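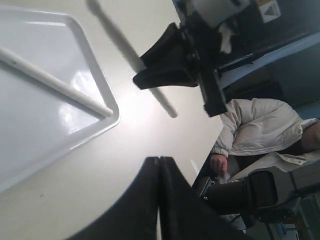
A white tray with a thin rod lying in it.

Colonel Britt-Marie Nordin has taken over the command of the Herkow Garrison in November, during a short ceremony on the parade ground. She follows Colonel Crescencio Aguirre, who held the post for four years and now goes to the staff college at Hartley.

Colonel Nordin joined the engineers as a private soldier and has 30 years of service. She commanded 2 Bridging Company and was later deputy head of training. In her speech she thanked the families of the garrison. After the parade, 43 soldiers received long service medals.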